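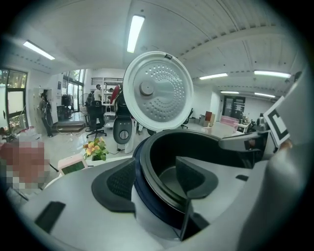 The van broke down between Tirnemton and the coast, on a road where the only light came from a petrol station that was already closed. The drummer stood next to the open engine and looked into it for a long time. He knew nothing about engines, but he had paid half of the van and he felt that he should look.

"We can walk," said the singer.

"With the amplifiers?"

"Without the amplifiers."

She sat on the step at the side door with her coat over her knees. It was September and the evenings had become cold quickly, as if somebody had left a window open. They were expected at the Zuder at eight o'clock. The Zuder was a small hall above a carpet shop, and in Tirnemton every musician had a story about it. The heating made a noise in B flat. The stage was so low that tall people at the back could look the band in the eyes, and short people saw only the hair.

The singer had no story about the Zuder yet. She had worked there for two winters, in the cloakroom, when she was a student and before she dared to sing to anybody. From the cloakroom you heard the concerts through a wall. You heard the bass very well and the words almost not at all. She had gone home on the last bus with other people's songs in her head, and because the words were missing, she had put her own words in their place. Her first songs were made this way. She had never told it to the drummer, who had a strict opinion about stealing.

"Call Lebrun," said the bass player from inside the van. He was lying on the back seat with his instrument on top of him like a blanket.

Lebrun was the company that hired out their sound equipment. It had one lorry and an answering machine. The drummer called and explained the situation to the machine, very politely, with the number of the road. Then he called again, because he had forgotten to say which side.

They waited. A car passed, and later a bus, number 66, with all its lights on and no passengers. The singer watched it until it went behind the hill.

"That one stops at the hall," she said.

"How do you know?"

"I took it for two years."

The drummer walked to the bus stop with the torch of his telephone and came back. The next one was in 20 minutes, and it was the last. He said this in the voice of a man who reads out a medical result.

There was then a discussion which I will not repeat completely. The bass player wanted to stay with the amplifiers. The drummer wanted to stay with the van, but he also wanted to play, and these two wishes made him walk in a small circle on the grass. The singer had already taken the guitar out of its case to see if the strings were all right, and put it back.

"I will go," she said. "I will begin alone. When Lebrun comes, you come."

"You have never played alone."

"In my kitchen I play alone."

"In your kitchen nobody pays for a ticket."

She thought about this and found that it was true, but that it did not help her to decide. She closed the case.

On the bus she sat in the front seat, where she had always sat. The driver was a young woman with a radio turned low. It was playing something by Tilel, the band that had been on all the radios the summer when the singer finished her studies, and she waited for the anger which she normally felt when she heard them. They had started in the same rehearsal room as she did, behind the swimming pool, on Thursdays, and they had become famous and she had not. But the radio was so low, and the engine was so loud, that she heard only the bass. The words were gone. After a few minutes she noticed that she was moving her lips.

"Is it disturbing you?" asked the driver.

"No," said the singer. "Please leave it."

The Zuder had been painted. The stairs were the same, and the smell of new carpet was the same, and the heating still gave its B flat. A boy was sitting in the cloakroom with a schoolbook on the counter. He gave her a ticket for her coat before she could explain that she was the concert.

"Where is the rest?" asked the man at the door of the hall.

"On the road."

"All of it?"

"I have a guitar," she said.

He looked at the guitar case, and then at the people, who had kept their scarves on and were standing in small groups with their drinks. He went to turn down the lights.

She played the first song too fast. She knew it while she was doing it, but it was like running down a hill, you can't stop in the middle. The second song she played too slowly, to correct the first. Somebody coughed. Somebody tall at the back looked her directly in the eyes, and she looked away, at the wall on the left side, which was the wall of the cloakroom.

It was thinner than she remembered. On the other side the boy was sitting with his schoolbook. He would hear the low strings, she thought, and perhaps his own foot on the floor, and nothing of what she was saying.

So she tuned the guitar, slowly, to the heating. She had to go down a little to reach it. A few people laughed when they understood what she was doing, and one man clapped. Then she played the oldest song she had, the one from the last bus, which the band had refused twice. It had hardly any words in it. In the places where the words were missing she let the low string sound and waited, and the heating went on underneath like a patient colleague.

She was in the third verse, or in what would be the third verse, when the door at the back opened. It was the drummer, with grass on his shoes and one cymbal under his arm. Behind him came the bass player, who had carried no amplifier up the stairs at all. They stood between the scarves and did not come forward.

She saw them and made a sign with her head. The drummer shook his. He put the cymbal down carefully against the wall, so that it made no sound, and stayed where he was until the song was over.

Afterwards she went to fetch her coat. The boy took her ticket and looked for the number for a long time, although there was nothing else left on the hooks.

"The one in the middle," he said, "how does it go, the text?"

"What did you hear?" she asked.

He turned red, and then he told her. She asked him for his pencil.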